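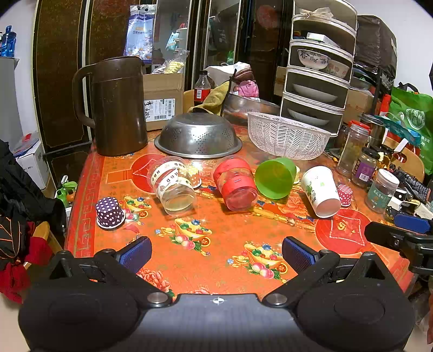

*Cup task, start position, left gripper wide open. Second gripper at right.*

**Ticket:** left gripper loses tracking during cup stacking demos
**Project:** Drumo
**Site:** Trirnstead
**Opened:** 11/15/19
**Status:** open, waiting for reply from Mumerier

### Problem

We record hand demonstrations of one task: pick up the cups lying on the table and put them upright, nested by colour. The target for this batch is 500 demos. In many recordings the left gripper position jumps sideways by 5 cm and then comes back. The right gripper does not have this problem. When the jump happens, the replay on the arm closes the fingers beside the cup, and the cup rolls away.

### Setup

- Two hand-held grippers, blue finger pads, both calibrated in the same morning
- Orange and red patterned tablecloth, glossy
- Large cups on their sides: clear ones with "HBD" bands, clear ones with red bands, a green one, a white paper one with leaves
- Small paper baking cups between them, not part of the task (they are distractors and must stay where they are)
- Recorder software from Mumerier, default settings

### What I tried

1. Restarted the recorder and repeated the calibration. No change.
2. Exchanged the left and right grippers. The jump stayed on the left side of the table, so I don't believe it is the hardware.
3. Turned off the ceiling light. Fewer jumps, but the clear cups became hard to see in the video and I could not use these recordings.
4. Covered the left half of the tablecloth with a grey towel. No jumps in 2 sessions.
5. Removed the towel and closed the curtain. The jumps came back, but less.

My guess is reflections. The cloth is shiny, and the dark cabinet behind has glass panels which mirror parts of the room. The tracker perhaps takes a reflected point for a real one. I can't prove this from the log, the confidence value stays high also during the jump.

### Second issue, maybe separate

The clear cups are harder for the trained policy than the green one. It approaches them correctly but closes too early. We had the same behaviour in July with the Reisinger fingers, so I would not blame the blue pads.

### Questions for Mumerier

- Is there a setting to ignore features that appear behind glass?
- Can I mark the bad part of a demo and keep the rest, or must I delete the complete file?
- Does a matte cloth in half of the demos harm the training? I would prefer not to remove the pattern everywhere, as the customer's tables will also have covers.

### Next step

Tomorrow I will hang a sheet over the cabinet and leave the table as it is. I will attach both logs here when they are finished uploading.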